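3.2. Organización del calzado en el mueble de recibidor

El mueble bajo abierto se trató en este trabajo como una unidad de almacenamiento con tres niveles de uso: la superficie superior, la balda interior y el suelo libre que queda bajo ella. La distinción es relevante porque los tres niveles no ofrecen las mismas condiciones de acceso. El panel superior carece de límite de altura y admite calzado con elementos verticales, mientras que la balda interior obliga a introducir el par en horizontal y a soltarlo sin apoyo visual de la parte trasera.

En el protocolo Flirnia se fijó como criterio la colocación por pares, con las dos piezas contiguas y las punteras orientadas hacia el fondo. Se descartó la disposición alterna (una puntera hacia el fondo y otra hacia el frente), habitual en zapateros estrechos, por la dificultad que presenta para reconocer el par desde una posición elevada. La profundidad útil adoptada para el cálculo fue de 300 mm y la separación vertical entre balda y panel superior, de 272 mm. La anchura de referencia, de 908 mm, se mantuvo constante en todas las configuraciones.

El calzado se agrupó según la rigidez de la caña. Las zapatillas de punto tipo calcetín conservan mal la forma cuando se sujetan por el cuello, de modo que el punto de agarre recomendado se desplaza hacia la zona de la suela. Las zapatillas de felpa presentan el problema inverso: su volumen exterior supera ampliamente el de la planta y la huella medida sobre la balda subestima el espacio ocupado. Para estas últimas se reservó, siempre que fue posible, el panel superior.

La Figura 2 recoge el mueble en dos vistas, tomadas a distinta distancia. La ocupación de la balda interior no es continua: entre el par de punto lavanda del extremo izquierdo y el par rosado situado hacia el extremo derecho queda un tramo de madera libre. El nivel inferior aloja, a la izquierda, un par rojo con ribete blanco de pelo.

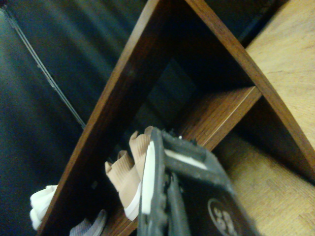
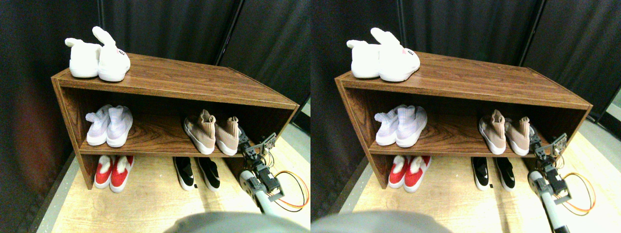

Figura 2. Calzado en el mueble de madera, junto a tejido oscuro.

Kekeli Osei objetó, durante la revisión del manuscrito, que el criterio de punteras hacia el fondo favorece la extracción pero penaliza la ventilación, pues la abertura del zapato queda orientada al frente y el calor se acumula en la parte cerrada. Propuso que el ensayo de Utholm se repitiera con el calzado invertido y con un intervalo de reposo de unas 2 horas entre el uso y el guardado. A su juicio, la comparación debería limitarse al calzado de punto, cuyo tejido permite evaluar la pérdida de humedad sin desmontar la plantilla, y dejar las piezas de felpa para una serie aparte.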